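Meeting room drawer of doom, what do you keep and where?

Posted in: Office & Workspace > Storage and Tidying

gunhild_l
Hi all, long time reader, I mostly post over in the stationery section. I've been handed the job of sorting out our meeting room at Clullomley (small outfit, 13 of us, one big table everybody fights over). Anything that gets used in a meeting gets left on the table, and then someone sweeps it into the one drawer, and then we can't find the clicker. I want a proper home for the power gear, the markers and the remotes, and I'd like it not to look like a servo counter. Budget is $100. What do you lot do?

tarmo.nav
Plano tackle box. I'm serious! We got one for the site office at Janham and it's been brilliant. Adjustable dividers, see-through lid, handle on top. Chargers one side, markers the other. You carry it in, you carry it out.

gunhild_l
Ha, I do like that. My worry is the box goes for a walk and then we've lost the lot in one go. Also our power strip is a wide one and I doubt it'd fit any tackle box I've seen.
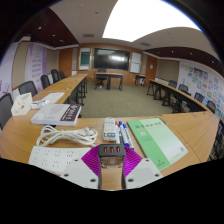
My first thought was to sort by who reaches for it, so the stuff everybody wants stays in the middle and the boring things go in a cupboard. The remote and the markers are already sitting together in the centre (one red, two blue), so that half is sort of doing itself. The cable is looped up and tied, and I'm claiming that as a win. What gets me is the charger block, the little black one with the three orange USB ports. It's the most popular thing in the room and the smallest, so of course it's the first to vanish. Should I stick it down?

pennyfarthing_2227
Stick it down, yes. Heavy duty velcro on the bottom, not glue, because you'll want to move it the minute you've finished. We did ours in July and it hasn't wandered since.

tarmo.nav
Disagree. Velcro on a nice light wood table looks awful and it picks up every crumb from every morning tea. If it has to live on the table, put it in a shallow tray with the remote. People don't pinch things out of a tray, I don't know why.

pennyfarthing_2227
They absolutely pinch things out of a tray. Ours had a bowl. The bowl went too.

mossy_brick
Gunhild, is that white box with the open side going spare? Our old one lived on its side and we stood the markers in it. Cost us nothing. And get rid of the thick book unless someone's reading it, every meeting room I've ever worked in had a big book that just sat there making the table smaller.

gunhild_l
Mossy, the book belongs to my boss, so it's a delicate situation. I'll ask about the box, I hadn't thought of it for markers!

Tarmo, I'm leaning your way on the tray. Does it need sides?

tarmo.nav
Low ones, a finger high or so. If they're too tall people start filling it. I had a Nistor one with deep sides and within a month there were sauce sachets in it.

pennyfarthing_2227
Whatever you end up with, store the markers flat. Standing them up cap-first is fine, but cap up and they dry out on you. Flat saves the argument.

mossy_brick
I've stood mine cap up for years, no dramas. Buy better markers.

pennyfarthing_2227
We'll have to agree to differ on that one.

gunhild_l
Right, plan so far: 2 trays, one for the middle of the table (remote, markers lying flat, charger) and one in the cupboard for the strip and the spare cable. Labels on both. I've still got most of the $100, so if anyone has a label maker they like, let me know. Mine eats the tape.

mossy_brick
Masking tape and a pen, mate. Spend the money on biscuits.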